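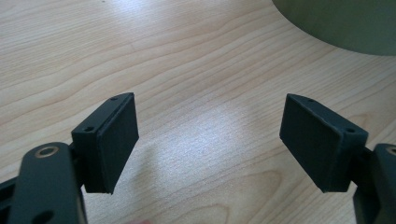 Nuria Lemma asked under my last post why we'd budget for spare pads before we've even bought the second gripper. Fair question, so I'll answer it in a thread.

The short version is that pads wear and metal doesn't, or not on our timescale. Both fingers have a block that screws on at the end of the link. The block with its grip face is the part I expect to replace. The links I expect to keep.

We have one hand-held unit now. The plan is a second one this financial year and a third if the Gresville site gets its own bench. Each set of replacement pads is $52. A complete finger assembly from Nistard is $368. You can see which one I'd like to be ordering.

The full quote for unit two, with the case, the mount and freight, came in at $2948. It's valid until 3/7/25. After that they re-quote, and freight only goes one way.

What the quote leaves out: pads, screws, bushings, and anybody's time. I've put pads on their own line. Last year they were buried under "consumables" with tape and wipes, and when the line ran dry in February we had no way to show why.

Bushings are the one I went back and forth on. The brass rings at the joints look fine to me, but looking fine tells you very little about play. I'm allowing for one set across both units and will revisit it at the half-year.

Natnael Moges wants to know if we priced Endex as well. Yes. The unit was cheaper and the pads were dearer, with a mounting pattern that doesn't match ours. Two sets of spares in two drawers — no thanks.

We also looked at getting Kahsay to make the mounting blocks locally. Good people, quick with a drawing. For the quantities we need, the setup charge eats the saving. If we get to three units I'll ask again.

One thing I'd do differently: get the small screws listed by size and part number on the first order. We spent most of an afternoon at the hardware store trying to match a countersunk screw by eye. Cheap part, expensive trip.

Bench furniture is not in this budget. An ordinary timber table does the job, and I'd sooner put the money into a better light. Glare off a glossy top is a nuisance, so a matte mat is on the list too, under sundries.

Still to sort out: who signs for freight at Gresville, and whether the warranty covers pads at all. I've emailed Nistard about the second one and will add the reply to this thread.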